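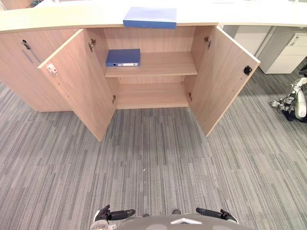 Whitlock's fern gully to open in October

A public fern gully built on the site of the old council nursery at Whitlock will open to visitors in October, after the final plantings went in along the creek side of the block last month.

The garden covers the lower end of Arura Reserve, between the footbridge and the Kamumside Road car park. It has been planted with tree ferns, maidenhair, fishbone water fern and several species of ground orchid, with a stand of lilly pilly along the western fence to keep off the afternoon wind. A gravel path runs through the middle and comes out beside the existing picnic shelter.

Landscape designer Yi-chun Chou drew up the plan after the nursery's growing operation moved to the depot on the other side of town. The shade houses were pulled down the following winter, leaving a sloping block of compacted fill with a drain down one side.

"The drain was the first thing I looked at," she said. "Everyone wanted it piped. I asked if we could open it up and let it run over rock, and the engineers came back with a level that worked."

The open channel now drops through seven shallow pools before it meets the creek. Stone for the pools came from the old retaining wall behind the potting shed, and more was trucked in from a quarry near Lokik when the wall proved shorter than the plans showed. The largest pool has a timber deck on its southern side with room for a school group.

The council's parks supervisor, Kam-wah Choi, said 774 ferns had been planted so far, most of them raised from spores in the nursery's last two seasons. The tree ferns were transplanted from a road-widening site north of the town, where they would otherwise have been cleared. They were lifted with their trunks cut to length, stood upright in trenches at the depot and watered from the crown until they put out new fronds.

"We lost a few in the first summer," Mr Choi said. "The ones closest to the road got the worst of it. We've put up shade cloth there and it will stay up for another year, so people will see that when they come in. It isn't pretty but it comes down when the lilly pillies are tall enough."

Soil was the other difficulty. Test holes dug before planting found clay and broken brick to the depth of a spade, with almost no organic matter. Crews ripped the upper terrace, spread composted green waste from the transfer station and left it under a cover crop of oats until autumn. The lower terrace was too wet for machinery and was built up by hand with leaf mould and coarse sand.

Misting lines have been laid along the upper terrace and will run before sunrise on hot days. Water comes from a tank fed by the roof of the picnic shelter, with a mains connection as backup. The council expects the lines to be used mainly between December and March, and says they will be switched off altogether once the canopy closes over.

Horticulturist Nabila Benkirane, who advised on the species list, said the gully had been planted more densely than visitors might expect in a new garden.

"Ferns like company," she said. "If you space them out for their final size, the ground between them bakes and you spend years weeding it. We've gone in close and we'll lift some out later on. Those can go to other parks."

She said the plants most likely to be overlooked were the filmy ferns on the rock beside the third pool, which have fronds a single cell thick in places and dry out within hours if the air around them is not humid. They have been fixed to the south face of the stone, out of direct sun, and a low rail keeps people on the path at that point. Greenhood orchids have been planted near the same spot and should flower between late winter and spring, although Ms Benkirane said she would not promise much of a show in the first year.

The path is compacted gravel for its full length and has been graded for wheelchairs and prams. There is one short steeper section below the shelter, and a second route has been built around it with benches at the top and bottom. Dogs will be allowed on a lead on the main path but not on the deck. Bikes will have to be left at the rack beside the car park.

A group of residents from the streets behind the reserve had asked for lighting along the path. The council decided against it on the grounds that lights would disturb the frogs and microbats that use the creek, and the gates will be locked at dusk instead. Hoi-yan Yau, who lives on Kamumside Road and spoke at the public meeting about the plans, said she was satisfied with the locked gates but would have liked one light at the car park entrance.

"It gets very dark down there in winter," she said. "I've asked them to look at it again."

Mr Choi said a light at the entrance had been put forward for the next works budget.

The opening will begin at 10 am with a short welcome at the picnic shelter, followed by guided walks led by Ms Chou and nursery propagator Tsung-han Yu, who grew most of the ferns from spores. Walks will take 40 minutes and places are limited, with bookings taken at the council's front counter. Mr Yu will also give a demonstration of spore sowing at 2 pm. He uses takeaway containers with clear lids, filled with a sterilised peat-free mix, and says the same method works on a bathroom windowsill.

The nursery will give away 200 potted ferns on the day, one to a household. They are mostly soft water fern and rasp fern, both of which will grow in a shaded garden bed or a pot on a verandah. Visitors are asked to bring a bag or box to carry them home.

Parking on the reserve side will be limited during the opening, and the gravel area next to the tennis courts will be used for overflow. The footbridge will stay open throughout. If heavy rain makes the creek path unsafe, the walks will be moved to the following weekend and the potted ferns will be handed out from the depot gate.

After the opening the gully will be open daily from 7 am until dusk. Entry is free.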